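Worn Twice, Kept for Years: How Fan Clothing Lives at Home

In Promthorpe, the local textile archive has spent the past year asking residents a simple question: what do you do with a team jersey once the season is over? The project, named Peliter, received replies from 509 households. Its first report was issued in April.

The answers suggest that sports clothing follows rules of its own. Work shirts and winter coats are given away when they no longer fit. Jerseys tend to stay. Of the households that replied, 199 reported keeping at least one that no member of the family could still wear. The oldest had been in the same closet for 30 years.

"A jersey is bought for a day and then becomes a record of it," said Žydrūnas Mockus, who directs the archive. "People can tell us who sat beside them, and often what they ate."

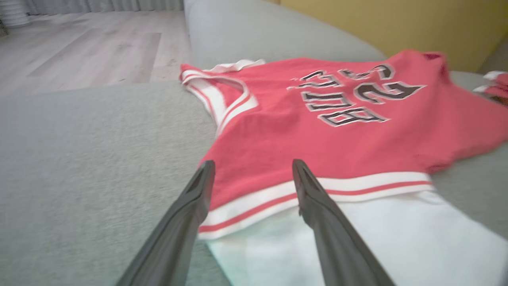
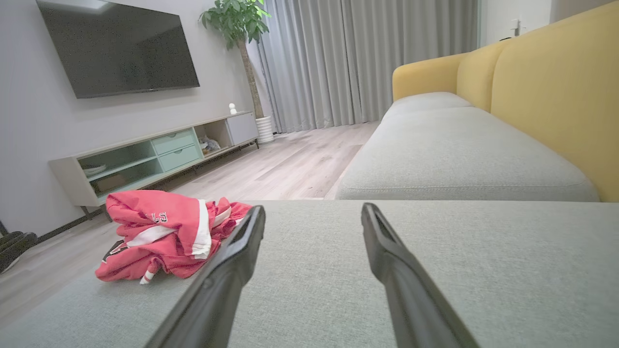 Red sportswear on a light gray sofa; the jersey in the first picture has "BULLS" across the chest.

Care is a frequent concern. Cirilo Chávez, a conservator at the Šimkus textile workshop in Plalell, advises owners to turn printed garments inside out before washing in cool water, and to dry them flat and away from direct sun. Lettering should never be ironed directly. For long storage, he recommends acid-free tissue between the folds -- and new folds once a year, so that creases do not set in the same place.

The archive has accepted 14 garments on loan, each with a written statement from its owner. Several lenders have asked for theirs to be returned before the new season begins. The remaining pieces will be shown at the Promthorpe reading room, where visitors may add their own accounts to the file.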